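Zurklow Help » Data collection » Camera placement and episode quality

Wrist view and overview disagree on contact frames. Drop the episodes or keep them?

Posted by Moataz Samir, July 5, 2023

I am recording demonstrations for an imitation policy on a two-segment arm made of printed links and servos. The task is to work a strip of grey mesh with white lines across it, over a plain white board. Joint positions and two colour streams are logged together. The Hawthorne recorder writes one file per episode, and I have 729 episodes so far.
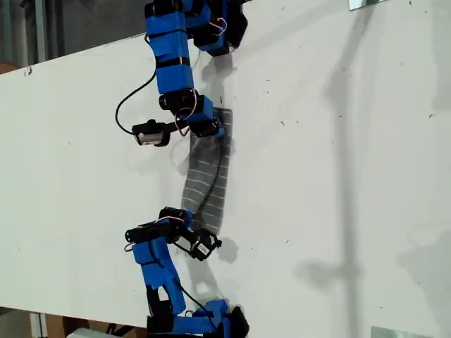 Photo: Moataz Samir

The problem is labelling. I mark the contact frame by hand, going by the overview. When I replay the same episode from the close view, the moment I would have picked is often 3 frames later. The offset is not constant. In 97 episodes it is large enough that the gripper state and the label contradict each other, so the policy sees an open command paired with a "holding" label.

Things already checked:
Both streams are stamped by the same clock.
Exposure is fixed on both.
The servo log has no gaps.

My training runs are with the Braderell loader at default settings. Should the 97 be thrown out, relabelled, or left in and down-weighted? I would like to keep them if possible, as a good share of them are recoveries from a missed grasp and I have few of those.

Darlene Perron

Relabel them, and stop labelling contact from the overview. From above, a fingertip over the mesh and a fingertip on the mesh are nearly the same picture, and you are probably reading the shadow as much as the finger. Whether the shadow meets the tip depends on where the light is, so your offset will change with position on the board. That would account for it not being constant.

What I do on a similar rig:

Take servo current on the closing joint as the primary signal. Low-pass it, then find the first sample that stays above the free-motion level. Free-motion level has to be measured per joint, with the gripper closing on nothing, and measured again after any re-wrapping of the fingers. Tape changes the friction where it folds over a corner.

Use the close view only to confirm. Step through the frames either side of the current threshold and look at the tips.

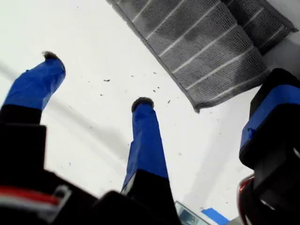

If the current and the close view differ by more than 2 frames, flag the episode and leave the contact label blank. A blank label can be masked out of the loss. A wrong one can't be, once it is in the set.

I would also wipe the board between sessions and record that you did it. Dark specks on a white background are fixed landmarks as far as a small encoder is concerned. If all your recoveries were recorded on the same day with the same specks, the policy can learn the specks. I lost most of June to this. Random crops did not fix it; a clean board and a few sessions with the board rotated did.

Keep the recoveries. Down-weighting them is the wrong direction, as they are the states your policy will reach on its own and has seen least.

Rosalinda Dagdag

Check the Kilix driver version if you are using it. The older one stamped frames on arrival instead of at capture, so "same clock" doesn't tell you much. A flashing light in view of both cameras will show it in a minute.

Leen Hijazi

Just delete them. 97 out of 729 is not a lot and your time is worth something.

Comments

Moataz Samir: Thanks all. Driver stamps on arrival, as Rosalinda suspected, but the correction only moves the offset by one frame. The rest does vary with position on the board. I am redoing the labels from current. Darlene, what cut-off do you use for the low-pass?

Darlene Perron: It depends on your servo polling rate. Start at a tenth of it and plot the result against the raw signal for a few episodes. If the filtered edge lags, run the filter forwards and backwards – you are labelling offline, so there is no reason to accept the delay.

Isabelle Ross: Small addition. Store the threshold in the episode header along with the label. We relabelled a set twice and could not tell afterwards which pass a given file came from.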